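두 팔 셀 도입 이후 작업 배분 기록

4월에 셀 배치가 바뀌고 나서 업무가 어떻게 달라졌는지 정리해 둔다. 사내 위키에 적기에는 개인 의견이 많아서 블로그에 쓴다. 제어기 설정값이나 계약 관련 내용은 제외했다.

1. 이전 방식

우리 팀은 식기와 주방용품 취급 동작을 검증한다. 고객사 Plalus의 진열·정리 공정에 들어갈 동작 묶음이고, 내부 프로젝트명은 Doltari다. 작년까지는 단일 암으로 돌렸다. 물체 배치, 시작 자세 복귀, 결과 판정, 로그 태깅을 전부 사람이 했다. 오전에 한 명이 배치를 맡고 다른 한 명이 펜던트를 잡는 2인 1조였다. 하루 처리량은 80회 안팎에서 더 늘지 않았다. 병목은 팔의 속도보다 배치와 기록 쪽에 있었다. 접시 위치를 맞추고, 시트에 좌표를 적고, 다시 맞추는 일이 근무 시간의 대부분이었다.

2. 바뀐 것

암을 두 대로 늘리면서 스케줄러를 Tellau로 교체했다. 시퀀스가 끝나면 로그가 자동으로 묶이고, 실패 판정도 일차로는 소프트웨어가 한다. 사람은 판정이 보류된 건만 본다. 첫 주 집계는 157회였고 그중 보류가 너무 많아서 체감상 일이 줄지 않았다. 임계값을 두 번 조정한 뒤에야 보류 목록이 한 화면에 들어왔다.

2인 1조는 없어졌다. 지금은 한 명이 셀 옆에 앉고, 나머지는 보류 건 분석이나 치구 제작으로 빠진다. Syafiqah Lubis는 원래 배치 담당이었는데 지금은 치구 설계를 한다. 본인이 원한 이동이었다. Ravinder Bélanger는 반대로 셀 담당이 고정되는 데 반대했고, 결국 반나절 교대로 합의했다. 교대 시각은 오후 1시.

3. 셀 담당이 실제로 하는 일

자동화 제안서에는 "감시"라고 한 단어로 적혀 있었다. 실제 업무는 다음과 같다.

- 시작 전 배치 확인. 격자 기준으로 위치만 본다. 방향은 인식 쪽에서 흡수한다.
- 시퀀스 중 비상정지 대기. 펜던트는 손이 닿는 거리에 둔다.
- 보류 건 발생 시 원인 코드 입력. 코드는 전부 101개인데 자주 쓰는 것은 열 개도 안 된다.
- 교대 인수인계. 구두로 하지 않고 문서로 남긴다.

세 번째 항목이 가장 문제다. 코드 체계는 Campbell에서 쓰던 것을 그대로 가져왔고, 우리 작업물과 맞지 않는 항목이 많다. 컵이 기울어진 채 놓인 경우와 손잡이가 걸린 경우가 같은 코드로 들어간다. Solange Carrier가 재분류안을 냈고 아직 검토 중이다.

4. 피로의 종류가 달라졌다

예전에는 퇴근할 때 허리와 손목이 아팠다. 지금은 눈과 머리가 피곤하다. 손을 쓰는 시간이 줄어든 대신 주의를 유지해야 하는 시간이 길어졌고, 개입할 일이 적을수록 유지가 더 어렵다. Sylvie Vachon이 팀원 대상으로 간단한 설문을 돌렸는데 응답자 대부분이 비슷하게 적었다. 연속 감시 시간에 상한을 두자는 의견도 나왔다. 나는 50분보다 짧아야 한다고 본다. 교대 비용이 늘겠지만 비상정지 반응이 늦어지는 쪽이 더 비싸다.

또 하나는 숙련의 문제다. 배치를 손으로 하던 사람은 어떤 물체가 왜 잘 안 잡히는지 감이 있었다. 와이어로 된 물건은 그리퍼가 접근할 방향이 제한되고, 뒤집어 놓은 컵은 잡을 면이 경사져 있다. 이런 지식은 로그에 남지 않는다. 신입인 Golshifteh Soltani는 보류 목록부터 배웠기 때문에 코드는 빨리 외웠지만 물체를 직접 다뤄 본 시간은 짧다. 그래서 첫 달에는 주 이틀을 수동 배치로 돌리기로 했다.

5. 현재 배치

암 두 대가 테이블 하나를 공유한다. 격자는 파란 테이프로 표시했고, 물체는 병 캐리어, 컵 랙, 그릇, 트레이, 도마 등을 섞어 쓴다. 담당자 자리는 테이블 바로 옆 흰 책상이며 펜던트 두 개와 키보드, 마우스를 같이 올려 둔다. 바닥 케이블 정리는 미완료 항목으로 남아 있다.
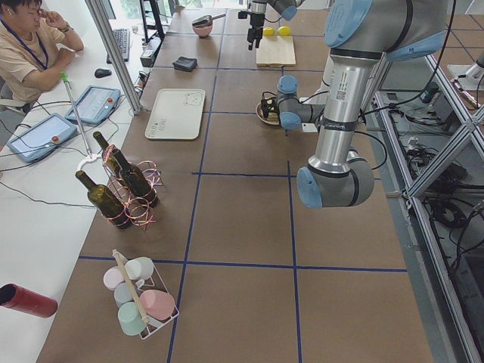
6. 남은 과제

누적 시퀀스는 지난번 집계에서 766회였다. 이 수치로 인원 축소를 논의하자는 말이 한 번 나왔는데, 보류 건 처리 시간이 집계에 빠져 있어서 근거로 쓰기 어렵다고 회신했다. 다음 집계부터는 처리 시간을 별도 열로 넣는다.

원인 코드 재분류, 연속 감시 상한, 케이블 트레이 설치 순으로 진행할 예정이다. 재분류가 끝나면 기존 로그를 다시 태깅해야 하는데 누가 할지는 정해지지 않았다.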